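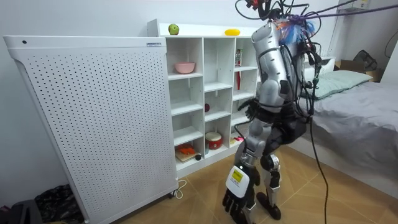 Hi everyone, come on in, plenty of seats at the front!

Who I am: I'm Valbona, I paddle with the Ketico sea kayak club, and I've been going out on Flemen Sound for longer than my shoulders would like. Tonight is the island crossing, how we plan it and what goes wrong.

Some club news first (keep it short, Eduardo is timing me). We're at 342 members, up from not very many when I joined. Guilan Lei has taken over the beginner sessions and she's terrific, so send her your nervous cousins.
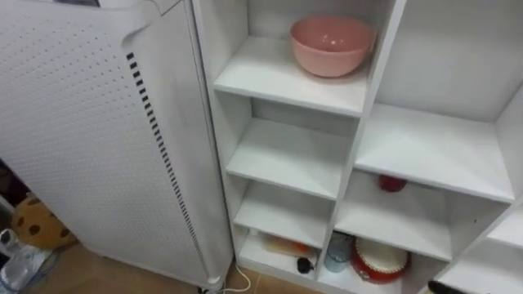
Okay, the crossing. It's two hours if the tide likes you. Mine took almost 752 years, or that's how it felt, and I had a headwind the whole way back. Tell the story about the lost hatch cover here. Pause for the groan.

Things to say before the break:

1. Check the tide the night before, then check it again at breakfast.

2. Eat before you're hungry. I pack two sandwiches and eat one on the beach at launch, every time.
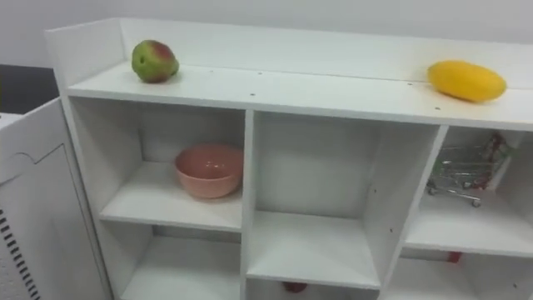

3. Tell Wilmer Cabrera when you leave and when you land. He has the shore radio all through August.

After the break Teresa Moreira does rescues, and she'll want someone to lie on the floor and be a swimmer. Ask for hands now! Then questions, and sign-up sheets by the door.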